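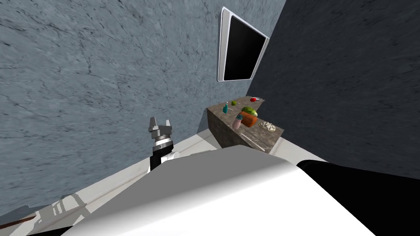 Vetar is a two-arm helper you can build in a garage or a shared shop, and we finally have kits ready to go! Each arm ends in a gray two-finger gripper, and the practice kitchen comes with the software, so you can try your code on simulated groceries before cutting a single bracket. The stock counter has a teal bottle, a pink one with a blue cap, a wedge of watermelon and a plate of food. Start with the bottles (the watermelon is hard, and we love it).

Search parts and manuals Go

January | By Lieven Segers

What you get: 142 parts in 4 trays, plus the wiring loom and a printed manual. Fasteners are standard metric sizes. You'll need hex keys, a soldering iron and a bench that doesn't wobble.

Build time: almost 41 hours for our first tester, Åsmund Nygård, who did most of it in the evenings at the Bitwood shop and sent back nine pages of notes. We used nearly all of them!

The kitchen files load in Foley, our free simulator. Change the counter, move the plate, add your own fruit. Spare finger pads are sold in pairs.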